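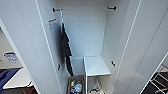
According to Ruiz-Ortega, a rule for shared storage is worth writing down only if a person on shift and a robot on the same shift can both follow it. The remark opens the introduction to the Flonitz Storage Rules, and it is the line most often repeated in arguments over them. Critics of the rules have answered that people and machines fail at cabinets in different ways, and that one text can't serve both.

The Flonitz Storage Rules are a set of good-practice rules for cabinets, lockers and closets that are opened and used by both staff and mobile robots. They cover doors, hooks, hanging cloth, loose items, cables and labels. They don't cover powered cabinets, cold storage or anything holding medicines or hazardous goods. The current edition is dated January 2026.

Background

The rules began as a house document at Flonitz, a service depot where robots were first used to fetch and return supplies from ordinary tall cabinets. The cabinets had been bought for people and weren't changed. Early versions were a list of known trouble spots, kept by the shift leads and added to after each stoppage. The list had grown to 98 entries when it was sorted and rewritten as rules.

A second site, Mesent, took up the rules and asked for changes to the sections on hanging items and bins. Mesent had more narrow lockers than Flonitz and found that the clearances in the first edition could not be met in them. The present wording, which sets separate figures for wide and narrow compartments, dates from that revision.

Scope and terms

A "compartment" is any enclosed space with one or more doors and a single floor. An "open compartment" is one with every door at its full swing. A "soft item" is anything that changes shape when held, including towels, garments, bags and straps. A "loose item" is anything that can be lifted without undoing a fastener. Bins and small free-standing shelves count as loose items even when they are never moved in practice, a point that has confused new sites.

Doors

Both doors of a two-door cabinet are to be opened fully before a robot reaches inside. Working through one open door is allowed for people but not for machines. A door that won't stay open by itself has to be fitted with a stop or taken off the robot's task list. The robot must check the door position again before withdrawing its arm, as doors on uneven floors can drift.

The area swept by the doors has to be kept clear of stools, carts and racks. At Mesent this area is marked on the floor with tape. Flonitz does not use tape and relies on a check at the start of each shift.

Hooks and hanging items

Hooks are treated as fixed obstacles whether or not anything hangs from them. Each hook is to be entered in the cabinet record with its height and the wall it is mounted on. Small dark hooks on pale walls are easy to pick out. White hooks on white walls are not, and the rules advise replacing them or marking the tips.

Soft items may hang from a hook or a rod, one to a hook. The lower edge must end at least 30 millimeters above anything standing on the compartment floor. In narrow compartments this may be waived if the robot takes nothing from that side. A folded towel counts as one item. Dark cloth hanging in shadow is named as a common cause of wrong depth readings, and the rules ask that the arm approach it from the front only.

Shelves, bins and cables

A free-standing shelf inside a compartment may carry a load on its top surface up to 157 millimeters high. Nothing a robot is expected to fetch may be kept under it. Cables and straps stored on the floor have to be coiled and tied, with both ends tucked in.

Open bins are the most disputed part of the rules. The first edition required one kind of item per bin. This was widely ignored, and the second edition allows mixed bins as long as the robot moves the bin as a whole and leaves single items to staff. Bottles in a mixed bin are to stand upright with their caps on.

Labels

Every compartment needs a label on an inside wall, placed where it can be read with the doors open. The label gives the compartment number and the date of the last check. Text size is not set, but a note warns that small faint print can't be read from the height of most robot head cameras - a colored stripe is suggested so that the label can at least be found.

Use and reception

The rules are voluntary. Ikano, a storage project that runs mixed crews, adopted the sections on doors and cables and left out the rest. Its own review in November covered 185 compartments and found that the door rule was followed most often and the bin rule least. Ruiz-Ortega has said that the bin section will be rewritten again.

The lack of any rule on lighting is often raised. A draft section exists but has not been adopted, and sites are advised to keep the room lights on during robot work.

See also

Cabinet record
Door swing area
Mixed crew
Soft item handling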